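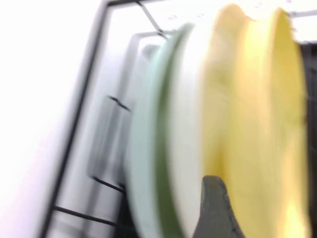
Ok so. Winter lay-up, what goes wrong, what it costs you in spring. Thanks to Saulius for the slot, I know the fuel dock talk ran over. I'm going to do salt first. Salt sits wherever two surfaces touch, so engine covers, anodes, prop nuts, the cotter pin you swore you'd change. Flush, then let things drain and dry apart from each other. Think of a black wire dish rack, everything standing on its side with a gap for air. Same with your small parts. Don't pile them in a bucket with the lid on.

Flushing. Muffs on, fresh water, 2 minutes is not enough, go till the telltale runs clear and then keep going. Engine upright. UPRIGHT. People tilt it straight away and water stays in the gearcase passages. Ask who here tilts it right away (hands up, wait).

Gear oil. Drain from the bottom screw, top screw out after. Look at the color. Milky = water = seals. Don't refill and hope. Anoma had one in the shop at Flinunville last April, milky oil left in all winter, froze, cracked the housing. Bill was $1,736. Seal kit would of been $124 with labor. Say both numbers slowly.

Fill from the bottom up, until it comes out the top hole. New washers on both screws. Pass the old washers round, the flat one is what leaked.

Fuel. Two camps, full tank or empty tank, I'm full tank and stabilizer, Saulius is empty. We've argued this since the Grorden yard days, not doing it again tonight. If you go full, put the stabilizer in BEFORE the last run so it gets through to the injectors or carb. If it's a portable tank just empty it into the truck, if it isn't premix obviously.

Water separator filter. Change it now, not spring. Write the date on it with a marker.

Fogging oil. Check your manual, some newer four strokes want it done differently or not at all. Two strokes yes. Plugs out, short squirt each cylinder, turn the flywheel by hand, plugs back in finger tight then snug. Kill switch lanyard OFF while you do it.

Trailer bit, 3 slides, go quick:
Bearings. Jack it, spin it, listen. Growl = repack or replace.
Tires. Get the weight off if you can, blocks under the frame not under the axle. Cover from the sun.
Bunks. Carpet holds salt water for weeks. Hose it, and leave the boat off it for a day if you have anywhere to put her.

Battery. Take it home. Charge it, then top up once a month. Not on the boat, not on a charger you forgot about under the cockpit seat.

Cover. The Fenari one in the back is the demo, please put it back on the table when you've had a look. Vents at both ends. Support pole in the middle or the snow makes a pond. Tight cover with no air is worse than no cover, in my opinion, Anoma doesnt agree, ask her at the break.

Questions I always get: can I leave the prop on? Yes but grease the shaft. Tilt up or down for storage? Down, so it drains.

Sutcliffe ramp closes for the season end of the month, sign up sheet by the door for the shared haul out.

Skip the impeller slide if we're past 8:30. Otherwise hand out the old ones, look for a set in the blades, cracks at the root.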